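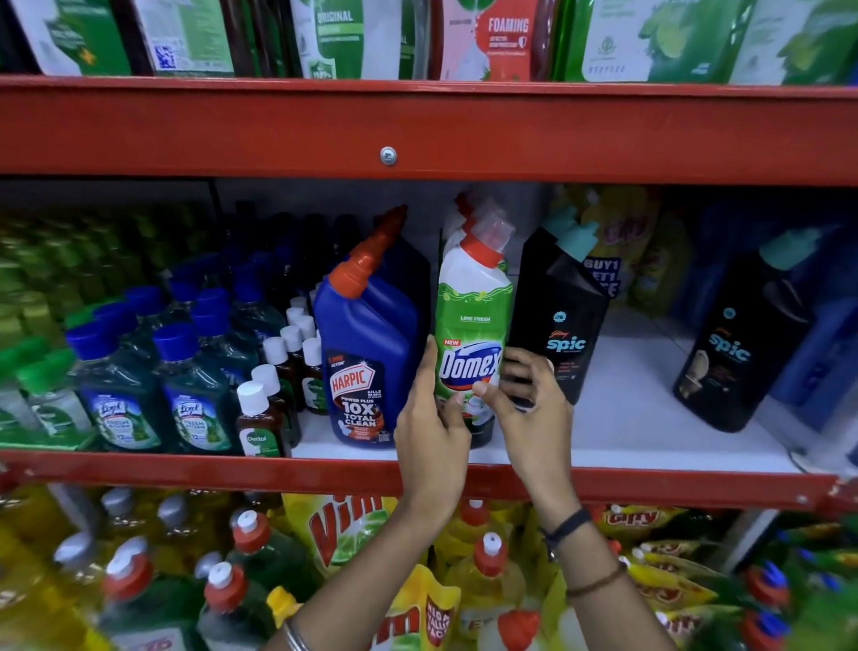

1/ House rules for shelf work, version 2
Kamonchanok Nilsuwan

Many people asked me for the rules we use at Limau when we record hand work at store shelves for robot training. I put them in a thread so you can copy what is useful. They are our rules, not an official standard, and you may disagree with some of them.

2/ First rule: ask the store before you ask the shelf. We need written permission from the manager, with the hours and the aisles named. "The owner is my cousin" is not permission. We had this case in August and we deleted the whole morning.

3/ Second rule: customers go first. If a customer wants to reach the shelf, you take your hands down and step back. You do not finish the pick. A broken clip costs us nothing.

4/ Third rule: both hands stay in view for the full action. Look at the hands in the photo on top. The left holds the Domex near the base, and the right is spread against the side of the black Spic bottle next to it. For a person, the second hand is almost automatic. For the robot it is half of the lesson, so please do not cut it out.

5/ Fourth rule: label what each hand touches, separately. Our old form had one field, "object". People wrote the bottle that was held and forgot the neighbor. Now there are two fields, left and right, and "no contact" is a permitted answer.

6/ Do not label intention. "Right hand presses neighbor bottle" is good. "Worker wants to make space" is a guess. Maybe it is a good guess, but it goes in the comment field and never in the label.

7/ Fifth rule: tilt is an event. When a bottle leans, mark the start of the lean, even if the base did not leave the shelf. Poon, our checking tool, will reject a pick if the label jumps directly from "standing" to "in hand".

8/ Sixth rule is for products with almost the same look. One brand can stand two times on the same shelf with a different label. Write brand and position, for example "Spic, left one". If you cannot read the variant, write "variant not read". Do not complete it from memory or from the store website.

9/ Someone asked why we don't tidy the shelf before recording. We had long discussions about it. My position is that a real shelf has bottles pushed back, pouches above and caps below, and the robot will meet all this on its first day. Tidy only what can fall on a person.

10/ Safety, please read slowly. Cleaning products are handled closed, always. If a cap is loose, the item goes to the staff and the session stops until the shelf is wiped. The same rule is valid for the robot arm when we test at Lurnemton: no toilet cleaner and no bleach in the gripper before it passes the water bottle test.

11/ The water bottle test: 400 picks with bottles filled with plain water, caps on, from a shelf at the same height. We permit 5 drops. I wanted zero and lost this argument — I still think zero is correct for anything you would not like on your skin.

12/ Privacy. No faces, no receipts, no phone screens. Bracelets, tattoos and rings can also identify a person, so each worker decides before the session: take them off, keep them, or have them blurred. The answer is written in the consent form, and it can be changed later.

13/ Breaks. Reaching up to a shelf is tiring for the shoulders, more than people expect. We stop when the worker says stop, and the pay does not stop with it. If your plan needs 3,000 clips, then plan more workers and not longer arms.

14/ The team at Ploder asked if they can translate the list. Yes, please. Only keep the rule numbers the same, because our review forms refer to them.

15/ I am still not satisfied with rule five for soft pouches. A pouch bends before it tilts, and my annotators do not agree on when the event starts. If you have a wording that works, please reply with it and I will try it in the next version.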